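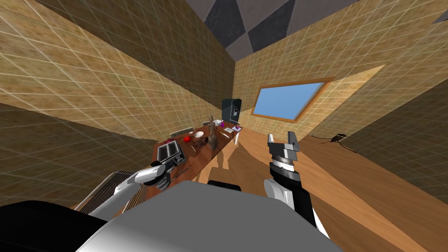

Local Government Desk

The town of Fevgate has been without a mayor since November, and for most of that time very few residents have noticed. The trash gets picked up. The library opens on schedule. The council meets in the same room above the fire station, with the deputy mayor in the chair and the mayor's name plate put away in a drawer.

The absence has begun to matter because of the bridge. The Moser Bridge carries the only paved road between the old town and the neighborhoods on the east bank, and it has been limited to light vehicles for two years. School buses take the long way, through Ginska, and add 30 minutes to the morning run. Heating oil is delivered to the east bank by smaller trucks that make more trips, and the dealers pass the cost along.

The state has offered to pay for most of a replacement. To accept the money, the town must sign an agreement committing it to maintain the new bridge and to buy the land for the approach on the east side. Under the town charter, an agreement of that kind needs the signature of an elected mayor. The town attorney has told the council that a deputy serving in the mayor's place can run meetings, approve payroll and declare a snow emergency, but can't bind the town to a long-term obligation.

The charter was written when Fevgate had a wool mill and a railroad station, and it has been amended mostly to change the hours of the taverns. The section on vacancies is a single paragraph. It says the council shall call a special election "in due season," and it doesn't say what a season is.
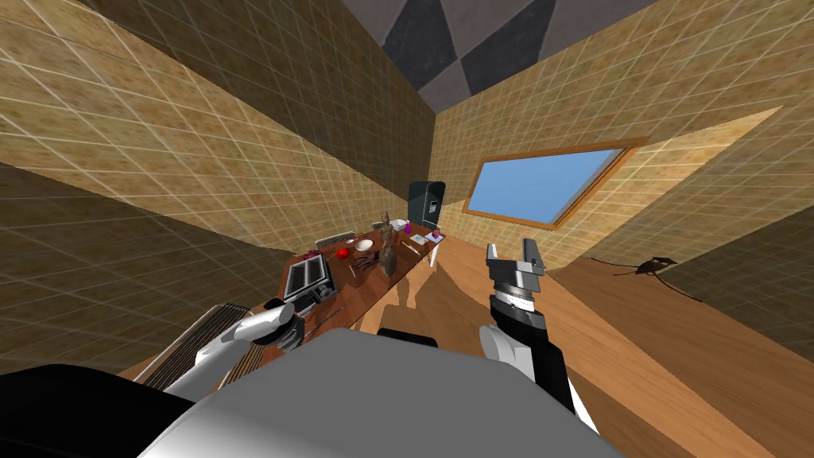
The council has read those words in different ways. Members from the old town would like to wait for the regular election, when the ballots are already being printed and the polling places are already staffed. Members from the east bank want a special election as soon as the county clerk can arrange it. The county clerk has said she can do it with 10 weeks' notice and has asked the council to stop phoning her about it.

Money is part of the disagreement. A special election would come out of the town's general fund, which also pays for plowing, and last winter used up most of what had been set aside. A member from the old town proposed moving money from the parks account, but the parks account turned out to be restricted to the Patrício land, a meadow left to the town by a family of that name on the condition that it be mowed every summer and never built on.

The meadow has its own place in the argument. One of the routes drawn up by the state's engineers brings the new approach road along its northern edge. The engineers say the pavement would stay outside the boundary. Neighbors who have walked the line with the old deed in hand say the boundary follows a stone wall that has since been taken away, and that the road would cross it. The state has agreed to survey it again in the spring.

Traffic counts have been another sore point. The state's figures show that the bridge carried up to 800 vehicles on a weekday before the weight limit. East bank residents say the count was taken during a school vacation. The transportation office says the dates were chosen by the contractor and that the number had no effect on whether the project qualified.

At the most recent meeting, which ran past eleven at night, the public comment period was taken up almost entirely by people from the east bank. A school bus driver described turning around on the Ginska road in fog. A retired surveyor offered to look for the stone wall for free. Several people asked the council why the charter couldn't simply be changed, and the attorney explained that an amendment also has to be signed by the mayor.

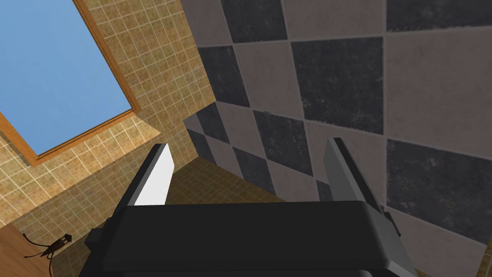 Blair Moffat wrote to us after that meeting to say that the old town is being made to look as if it doesn't care about the bridge, and that this is unfair. "We drive over it too," the letter said. "I would just like to know what the maintenance is going to cost before anybody signs for it, and I haven't heard a number yet."

The maintenance estimate is due from the state before the next meeting. The council has put it on the agenda ahead of the election question, so that members will have it in front of them when they vote on a date. If the vote ties, the charter gives the deciding vote to the mayor. The attorney is preparing an opinion on whether the deputy may cast it.

The state's offer stays open until the end of its budget year. A spokesman for the transportation office said extensions had been granted to other towns, usually for a few months, and that Fevgate hadn't asked for one. The deputy mayor said she would send the request this week, once the attorney had told her whether she was allowed to sign the letter.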